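How I Write a Movie Review in One Evening

I wrote my first one on Dustach, and it took me 6 drafts (ouch!). These days I get by with 2.

Step 1: Watch first, scribble later
I keep the phone in my bag and jot down whatever stuck as soon as the credits roll.
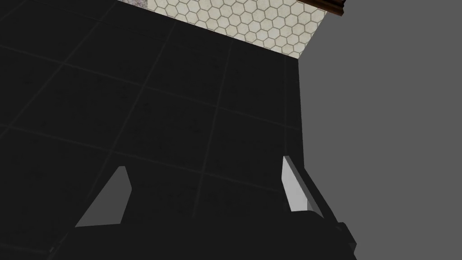 Step 2: Start with your gut
Did you like it? Say so up top, then give the plot 64 words, tops. Anikó Boros gets by on 51, the show-off!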